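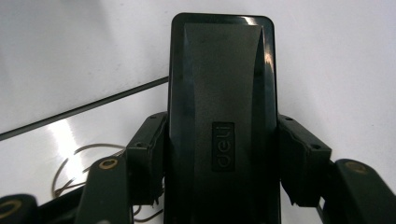

*Fig. 1: Black plastic, with the "deli" name plate on its side*

# Where do all the pens go? A term of lost property at Flendside

Obed Sulemana, 31/03/2025

My project started with a biro. I lent it to someone in a maths lesson and never saw it again, and by the end of that week I'd lost two more, and my mum said she wasn't buying me another pack until I could tell her where the last one went. So that's my research question, more or less. The proper version, which my tutor made me write out, is "What happens to stationery that is lost in school, and how much of it gets back to its owner?"

## What I did

Our school has a lost property cupboard next to the main office (it's more of a wardrobe, with a shelf that slopes). I asked if I could keep a log of everything small that got handed in over one term. Coats, shoes and lunch boxes I left out, partly to keep it manageable and partly because you should smell that cupboard in July!

Every lunchtime I went down with a notebook and wrote what the thing was, where it was found if the finder had said, and whether it had a name on it. I tied a paper tag to each item, or used a freezer bag if it was too small to tag. When somebody came to claim something the office crossed it off and I copied that into my log the next day.

I also did a survey on paper. I handed it out in form time and got 82 back, which I was pleased with, although a few had only drawings on them.

## What got handed in

The total for the term was 247 items. I sorted them into groups afterwards, and this was harder than it sounds. Is a compass maths equipment or stationery? I put it in maths equipment. Is a highlighter a pen? I said yes and my friends still disagree with me.

Pens were the biggest group by miles, then pencils, then rulers. After that it was all odds and ends — glue sticks with no lid, lids with no glue stick, protractors, one very nice fountain pen with initials on it. Calculators hardly ever turned up, and I think that's because people go straight back for them.

The science block was the worst place for losing things, with the library second. I had expected the canteen to win. My guess is that in science you get up and move to a bench halfway through the lesson, and whatever was on your desk stays there or rolls off.

## What got claimed

Not much. Named things did far better than things without a name, and most of what went back to its owner went back in the first couple of days. Once something had been in the cupboard for a fortnight it basically lived there. The fountain pen was claimed the same afternoon by a very relieved Year 10.

In the survey I asked people if they had ever gone to lost property to look for a pen. Almost everyone said no. The reasons were things like "it's only a pen", "I'd just borrow one" and "I didn't know we had a lost property". I liked that last one, so I asked around, and several of my own form didn't know where it was either, even though we walk past it to get to assembly.

## The other two schools

I wanted something to compare with, so I wrote to two other schools. Flullville replied and said they don't keep small items at all. Anything under the size of a pencil case goes in a tub in the corridor and anyone can take from it. Jekari, where my cousin goes, charges a small fine to get your things back, and my cousin says this means people simply don't. I didn't have enough from either to make a table, but the tub idea stuck with me.

## Trying it out

For the last part of term I was allowed to put a tub outside the library. I used an old Olmedo biscuit tin and wrote "Need a pen? Take one. Found a pen? Leave one" on the lid. I topped it up from the cupboard with things that had been there longest and had no name.

It emptied very quickly at first, which made me a bit gloomy, and then things started coming back in. Some of them weren't even ours to begin with — I found a hotel pencil and a pen from a garage. Pencils came back more than pens did, and rulers hardly moved either way.

## Problems with my project

I was off ill for part of the term and the log is thin there. I only know about things that were handed in, so all the pens that went into other people's pencil cases are invisible to me, and I suspect that's where mine is. People might also have been more honest with the tub because they knew I was the one checking it.

If I did it again I'd start the tub on the first day, and I'd ask the cleaners what they find, as they must see far more than the office does. The tin is still outside the library and the Year 7s have put stickers on it.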